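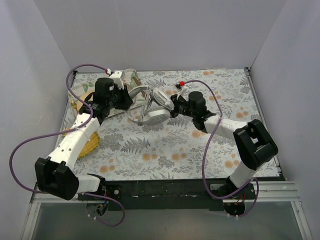

Two arms at work over a floral mat, with a printed fabric pouch at the back.

Putting things away is still hard work for a robot

The engineer who runs the chores program at Skutley has a short answer when people ask whether a robot can tidy their house. "No. It can do some of the jobs in your house, some of the time, if you set the table for it."

She has worked on two-armed machines for most of her career, first on a packing line and now on what her group calls soft goods: pouches, towels, socks, anything that changes shape when it is picked up. We spoke in October, in a meeting room down the hall from the lab, and she kept coming back to cloth.

"A box is the same box after you grab it," she said. "A bag is a different object every time. You touch one corner and the opening moves. A person handles that with fingertips and doesn't look. The arms we use have a clamp at the end and not much feeling in it."

Her group's current list includes putting small items into bags, folding hand towels, wiping a counter and sorting cutlery. She will not call any of them finished. Over the summer the group ran 1,806 attempts at the bagging job, with a mix of pouches and contents. In 333 of them the arms completed the whole thing with no help from a person.

"People hear that and think it's a bad number," she said. "I was pleased with it. The year before, we didn't have a number worth writing down."

Most failures, she said, are dull. The clamp closes on two layers of fabric when it should have one. The item goes halfway in and catches on the seam. One arm lets go before the other has a hold. The software often fails to notice, and carries on with the next step as if all were well.

"That last one is what I lose sleep over. My nephew is four and he knows when the thing fell on the floor."

Patterned surfaces were a problem for a long time. Early versions were trained mostly over plain gray tabletops, and they fell apart when the background had leaves or flowers on it. The group now changes the table covering often and picks prints that are busy on purpose. "Real kitchens have tablecloths," she said. "If it only works on gray, it doesn't work."

I asked about shop floors, where the money is. Skutley has tried its system at two sites. One was Rurico, which packs travel accessories, and the other was Clarik, a linen service. At Rurico the arms put items into drawstring bags at the end of a line. They were slower than the people on either side of them, and the trial ended after two months.

"They were fair about it," she said. "They told us the speed they needed and we weren't near it. We got a lot of good failures to study."

Clarik went better. The job there was narrower: pick one napkin from a pile, lay it flat, pass it on. The arms are still in use on the evening shift, with one worker watching over them and clearing jams.

She thinks shops will come well before homes. A shop can give the machine the same table, the same light and one job. "In a home you get a dog, a wet sponge and somebody's homework. And people won't put up with a machine that needs a rescue every ten minutes."

When does she expect to have one in her own kitchen? She declined to give a year. She did say what she would want it to do first, and it was emptying the dishwasher, including the plastic lids.

"The lids are awful," she said. "We tried them in the spring and put them back on the shelf. We'll try again once the bags are better."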